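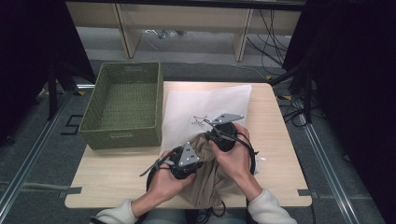
Prendia Stage Vocal Microphone, Model 3817

By Hanne Oksanen
February

The Prendia 3817 is a dynamic vocal microphone intended for live performance, rehearsal and home recording. It is supplied to singers, choirs and community music programs throughout the region by Savolainen Audio.

The cardioid pickup pattern reduces sound from monitors placed behind the microphone. An internal shock mount limits handling noise. The grille unscrews for cleaning and may be replaced separately.

Each microphone is supplied with a stand clip, a zippered pouch and a 15-foot XLR cable. Sets of four are available to ensembles and schools on request. Phantom power is not required.

The 3817 was used for all lead and backing vocals on the Darkby benefit album, engineered by Gopinath Subramaniam at Stotgate Studio.

Warranty: two years, parts and labor. Proof of purchase is required for service. Damage from moisture or dropping is not covered.

Orders and rental inquiries should be directed to Veikko Leinonen in the sales office.

4 comments | 15 shares

Copyright Savolainen Audio. All rights reserved. Back to top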